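4.2 Finger Pads and Grip Force on Baked Goods

The second set of trials compared two finger pads, the stock Lemby pad and the softer Desden pad, on the same parallel-jaw gripper. Each pad was used for 200 grasps under the Zurnona controller, with the closing speed held constant. A grasp was scored as a failure if the item slipped during the lift or if its crust showed visible damage afterward.

With the stock pad, 155 grasps met both conditions. Most failures involved croissants, whose outer layers flaked when the jaws closed near the pointed ends. For this reason, all later trials directed the fingers to the thicker middle section (Figure 3). Buns were less sensitive to the choice of grasp point.

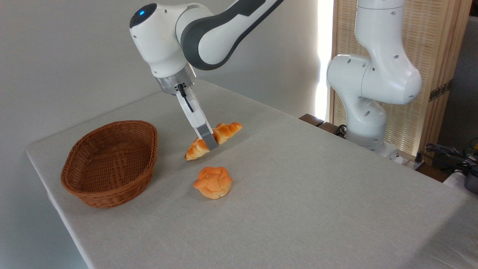
Figure 3. Gripper fingers at the middle of a croissant, with a bun and a wicker basket on the table.

Results for the Desden pad are given in Section 4.3.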